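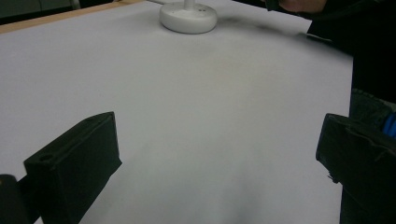
Batisby is getting a new bus network and I've now read the whole plan, so this will be a long one. The company running the redesign, Sitompul, says it "started from a blank sheet." I have my doubts. A blank sheet is plain white paper flat on a table with no lines on it. This plan has lines on it that match the 2019 cost-cutting map nearly street for street, and somebody has changed the colors.

---

For people who don't ride: we have eight routes now. Under the plan we'd have seven. The press release calls this "a simpler, stronger network." It takes until the second page to mention that the missing one is the 8, Plorkirgate to the hospital.

---

I'm not against changing bus routes. Ours are bad. The 3 goes around the old fairgrounds for reasons that stopped existing when the fairgrounds did. If someone wants to straighten that out, please do, I'll bring snacks.

---

What I am against is being told a cut is an improvement and then being handed a survey to prove I agreed.

---

Let's do the survey. It's the thing everyone at City Hall keeps pointing to. 200 responses. Collected in March, online only, link posted on the city website under "Projects," then "Mobility," then "Have Your Say." I ride twice a day and I never saw it. There was no sign on any bus I was on.

---

Question 4, word for word: "Would you prefer faster, more frequent service?" 148 people said yes. I would love to meet the ones who didn't.

---

There is no question that says "Would you walk an extra half mile to get it?" There is no question about the 8 at all. But the summary says residents "strongly support the proposed network," and the proposed network hadn't been drawn when they asked. Check the dates in the appendix, it's on the page with the pie chart.

---

About frequency. The plan says every 15 minutes on the main routes. Great. Look at the little star next to it. The star says "subject to operator availability." The operator is Busturard, and Busturard currently can't get drivers for the schedule we have. I waited for a canceled bus two mornings in a row last week.

---

So where do the extra drivers come from? I wrote and asked. Got a very friendly email back about a "recruitment pipeline." Asked how many people were in the pipeline. No reply to that one so far.

---

To be fair to Sitompul, they did publish their travel times, and plenty of firms wouldn't. The trouble is that the travel times leave out walking and waiting. It's 11 minutes from Plorkirgate to the hospital in their table, if you begin the trip already sitting on the bus.

---

I did it their way yesterday using the closest routes that survive. Walked to Mill Street, took the 2, changed at the station, took the 5. The change was fine. The walk has no sidewalk for a good stretch and goes uphill. I'm 41 with decent knees. The people I usually see on the 8 have canes and grocery carts.

---

Also, the station. Every route now meets at the station, which makes a lovely diagram. The shelter there has one bench. The plan has a drawing of a new shelter with trees and a café, and zero dollars next to it in the budget table. I've lived here long enough to know what happens to drawings.

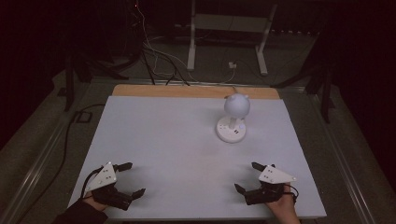
Benedek Bodnár wrote back that I'm being unfair on the hospital route, that the 8 runs mostly empty after lunch, and that the same bus and driver would do a lot more good on the 2. He says he'd rather have one route he can trust than two he has to look up.

---

OK, that's a real argument and I wish the plan had made it. If the ridership numbers for the 8 are that low in the afternoon, print them. They printed numbers for every other route. The row for the 8 says "see operator data," and the operator data is not attached.

---

And "empty after lunch" isn't the same as empty. Keep the morning trips, drop the afternoon ones, I could live with that. It isn't one of the options. The options are Network A and Network A with a different name for the station.

---

Viktória Veres asks whether any of this can still be changed or if it's a done deal. Officially it's open for comment. Unofficially, I noticed the new stop poles on Mill Street already have brackets for seven route plates. Make of that what you like. Could be they just buy them in that size.

---

Comments go to the city clerk, by email or on paper at the front desk. You don't have to use the form. The form only lets you rate things with smiley faces. Write in actual sentences and say which bus you take and when.

---

What I'm asking for in mine: afternoon and morning counts for the 8, the number of drivers Busturard has today against the number the plan needs, and travel times that start at someone's front door. If those come back and the plan still looks good, I'll say so here.

---

Adding the date, as people keep sharing these out of order: written 6/27/26, from the version of the plan marked "final draft 2." There is also a "final draft." I don't know what changed between them apart from the cover.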